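How Does a Workshop Buy a Robot?

A robot is a machine that can be told to do a job and then do it again and again. Buying one takes more planning than buying a bike or a computer, and the planning starts long before anyone spends money.

Start with the job

The first question is what the robot will do. At the Terkby workshop, the job was opening and closing small drawers. People there wrote down how big the drawers were, how heavy they were, and how far the robot would have to reach.

Count all the parts

A robot arm does not come with everything it needs. The hand at the end of the arm is called a gripper, and it is often sold separately. Some grippers have two fingers and some have more. A buyer also has to plan for cables, a strong table, and a computer to send the instructions.

Make a budget

A budget is a plan for money. Terkby split its budget like this: out of every 100 dollars, 80 went to the arm and the gripper. The other 20 were kept for spare parts, repairs, and lessons for the people who would use it.

Compare before you choose

Terkby asked two sellers, Dullon and Huet, for a price. Dullon cost less, but delivery would take nearly 4 months. Huet could deliver by April, so Terkby chose Huet – even though it cost more.

Measure the room

Robots need space to move. Before delivery day, someone should measure the room, find the power outlets, and mark where people can stand safely.

Words to know

Gripper: the part of a robot that holds things.
Budget: a plan for how money will be spent.
Spare part: an extra piece kept in case one breaks.
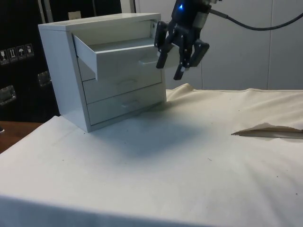 A black gripper with three fingers beside a small white chest of drawers. The top drawer is partly open.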